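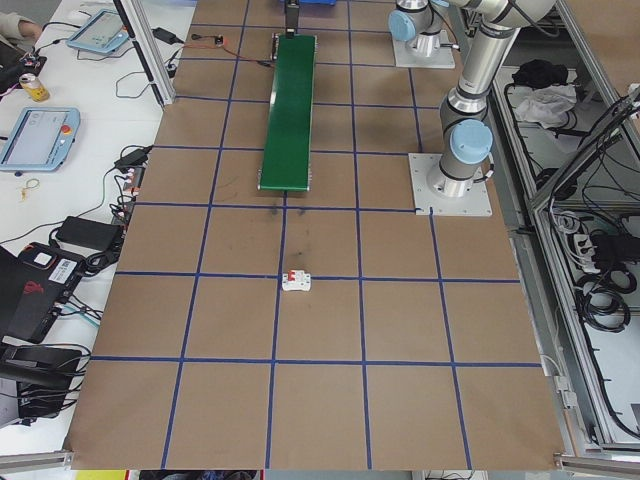 26 March 2026. Cell 2, finger comparison, continued. Goal for today was to finish the short list between the Pledis two-finger gripper and the Yagi one and get a number for each on the small parts. Paper and tape grid are staying as they are, so positions from the last set still apply. Part for the first set is the white circuit breaker with the red toggle, placed near the middle of the table just under a crosswise tape line and right of a lengthwise one. Same start square for every pick. Toggle up, body square to the tape by eye.

Set A, Pledis, narrow black fingers. 30 picks from the start square to the belt. 27 good, two dropped on lift, one where the fingers landed on the toggle and the arm stopped on force limit. Both drops were with the part turned a few degrees. Approach height 12 mm over the part, which is fine for the breaker and probably too low for anything with a taller switch.

Set B, Yagi, same 30. 25 good. It holds better once it has the part but the fingers are wider, and they touch the paper first if the table height is off at all. Re-taught the table plane between picks 8 and 9 and it was better after that. I did not throw out the first eight.

Cycle time was the same for both within what I can measure, so ignore it for the choice.

Camera notes. Exposure at the old setting blows out the top of the white parts and the edge finder loses the long side. Dropped it two steps. The dark tape is then close to the threshold, so the square detection wants its own exposure. Asked Nobuhle if the Pinley driver can switch between two presets inside one cycle. She thinks yes, but it costs a frame. We can live with that.

Error 1007 came up twice on the controller, both times when the second arm was enabled while the first was in hand-guide. Cleared with a restart of the program, no power cycle. Zandville had the same code in September and put it down to the order the pendants come up. Try: main pendant first, wait for ready, then the other.

Went back to the Pledis fingers after lunch for the belt end.
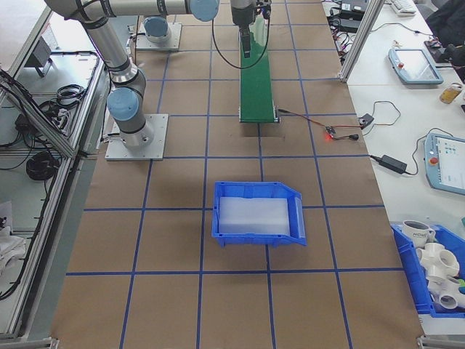 Gripper over the far end of the belt. Blue bin with the translucent white block in front, open lip to the right.

The block is the hard one. Edge finder sees it against brown paper but not well inside the bin, where it takes up most of the space and there is little room for a finger on either side. Tried 12 approaches by hand with the pendant before running anything. Coming in along the long side worked in five. Across the bin, the back finger rides up on the wall.

Cable on the gripper needs a better route. It swings out in a loop beside the belt and I don't want it near the rollers. Shorten it or add a clip on the last link.

To do:
Clip for gripper cable.
Spare finger pads, Pledis, thin ones. We have over 37 of the thick and no thin.
Repeat Set B with the table plane taught first, all 30.
Two exposure presets, Nobuhle.
Bin picks with the lip turned toward the arm.

Leaning Pledis for the small parts. No decision on the block yet.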